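From the Bench: the house rules got shorter, and I think they got better

I promised last time that I'd write up what happened with the Kolus rules, and then June got away from me, so this is a long one. Get a coffee.

If you joined recently, Kolus is the set of house rules we use at Nernavo for small tabletop arms. It started as a text file with a dozen lines in it. By this spring it had grown to 145 rules, which is a silly number for machines you can pick up with one hand. I know how it happened, too, since I wrote plenty of them myself. Something would go wrong, somebody would be annoyed, and by the end of the day there'd be a new rule. Rule 88 was about which way a coffee cup handle should face. I'm not kidding!

So we did a big cleanup, and I ended up holding the pen. I went through the whole list with our bench log open next to it. The log had 467 entries in it, covering everything from "arm stopped, loose plug" to "arm fine, I bumped the table." For each rule I asked whether any entry in the log would have gone differently if the rule had been followed. Plenty of rules had nothing behind them at all. Others had the same problem showing up over and over, and those were the ones worth keeping and writing properly.

A good place to start is with what's allowed on the table, which got the most arguing of anything. The old version ran two full pages. The new one says the table holds the arm, its clamp or mount, the objects named on the task card, and nothing else within reach. Your phone goes somewhere else. So does the screwdriver you just used (I'm the worst offender on this one). Pick and place work really doesn't need more than a couple of ordinary household things, and the fewer there are, the easier it is to see when something is out of place.

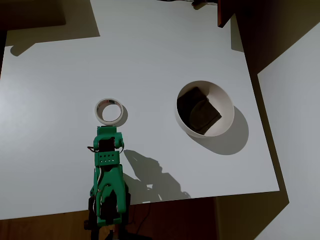 Tape roll and bowl on the white table, with the gripper just short of the tape.

We like tape rolls a lot, by the way. They're cheap, they come in one basic shape, they don't shatter, and you can grab them by the rim or from the outside. The new rules ask you to write down which grip you're going for before you start. I was a bit grumpy about that when it was suggested, because it felt like paperwork. Then I read back through the log and found entry after entry that said "missed grasp" with no way of knowing what a good grasp would have been. Was it aiming for the rim? The hole? Who knows! Now there's a box on the card and you fill it in. It takes a few seconds.

Soft stuff gets its own paragraph. Cloth bunches up, it slides, and it never sits the same way twice, so two runs that look the same on paper can be very different jobs. If there's a cloth in your setup, the card has to say where it is and whether it's folded or dropped in. You don't need to measure it. You do need to put it back the same way between runs, or write down that you didn't.

Next up, reach. This is where I changed my mind the most. We used to have a fixed safe distance for people, one number for every arm in the building, and it drove everyone nuts. A person tweaking an object a few inches away with the arm powered down was breaking the rule. A person standing at the "safe" line with a cable snagged around their elbow was not. The new version goes by state. If the motors are powered, hands stay outside the full reach of the arm, and full reach means stretched all the way out, including the fingers. If the motors are off and you've said "off" out loud, you can go in. Saying it out loud feels goofy for the first day or so and then you stop noticing.

And please, no sneaking a hand in to fix an object while the arm is paused. Paused counts as powered. I'll repeat that one because it's the most broken rule we have and I've broken it too: paused counts as powered.

Cables were the surprise of the whole cleanup. I had figured the log would be full of bad grasps and software hiccups, and there were lots of those, but the single most common hardware entry was wires. A wire rubs on a joint, or pulls tight when the wrist turns, or works its way halfway out of a connector. So the wire check is now the first thing on the morning sheet. Power off, move the arm by hand through everything it's going to do that day, and watch each loop of wire as you go. You want enough slack that nothing goes tight at the far end of a move, and not so much that a loop can catch on a finger or a corner. Finding the right amount is a bit of a feel thing. Do it slowly and listen while you're at it, because a wire scraping plastic makes a nasty little sound you'll learn to recognize. 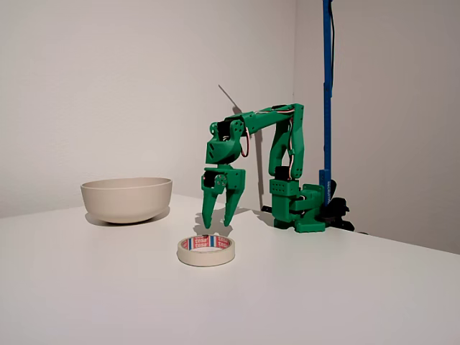
The other half of the morning sheet is about things staying put. Anything clamped gets a wiggle by hand. Tighten what moves, then wiggle it again. After that you look at the screws in the gripper, which like to back out over time on printed parts. Please don't crank them down hard in return! Plastic threads strip, and then you're printing a new part and missing an afternoon. Snug is fine. If one keeps coming loose, write it on the sheet and tell whoever has the bench after you.

Koech, our sister shop, uses a torque driver for this and swears by it. We tried theirs for a while and I can see the appeal, but I didn't want to make it a rule when a lot of you are working from home benches with whatever's in the drawer. It's listed as "nice to have." You may see other things in the new list marked that way. The old version had no middle ground, everything was a must, so people quietly decided for themselves which musts were real. I'd much prefer we were upfront about it.

A word on hovering. We now ask that every pick includes a stop above or beside the object before the fingers close, long enough for a person to look and decide. The default stop is 2 seconds. You can make it longer, and while you're learning a new setup you probably should. You can't set it to zero without a second person signing the card. This got some pushback from the folks who care about speed, and I get it, it does add up across a day of runs. But the stop is the cheapest safety feature we've got. It gives you time to notice that the bowl has crept over or that the fingers are coming down on the edge of something. Once you've got a setup that has run clean for a good while, talk to us about trimming it.

Lighting also made it into the rules, finally. If you use a camera for anything, or if you're judging height by eye, look at where the shadows fall before you start. A hard shadow right by the object can fool you about how close the fingertips are, and it can fool software as well. We don't tell you what lamp to buy. We do ask you to keep the lights the same through a session and jot it down if you open the blinds halfway. Ganlow, our logging tool, has a notes field for this that hardly anyone uses. Please use it.

Speaking of Ganlow, the task card is now a form in there, so you don't have to print anything unless you like paper. I like paper. There's a stack of blank ones by the door at Nernavo and I'll keep refilling it. Fill in either one, just not half of each, which is a thing I spent a whole morning untangling last month.

Then there's stopping. Everyone at the table should be able to reach the power switch without crossing in front of the arm. If you can't, move the switch or move yourself. When anyone says stop, the run stops, and the person who said it doesn't have to explain first. You can talk about it after the motors are off. I've seen a few shops where calling a stop gets you teased a little, and I don't want that here. A stop that turns out to be about nothing costs you a minute.

Bad runs get logged the same as good ones. I can't say this strongly enough. The only reason we could do this cleanup at all is that enough of you wrote down the boring failures, and the places where the log was thin are exactly the places where I had to guess.

So, where did we land? The new text is 692 words from top to bottom. You can read it standing up. It'll be pinned over each bench and linked from the members page, and the old list stays in the archive if you miss the coffee cup rule.

Give it a try for a few weeks before you write in with changes, and then do write in. I already have doubts about the part on shared benches, where two arms can reach into the same patch of table, and I'd love to hear from anyone who runs that kind of setup. Reply to this email and it comes straight to me.

Next time: spare parts, what to keep printed and ready, and why my drawer has so many left fingers in it.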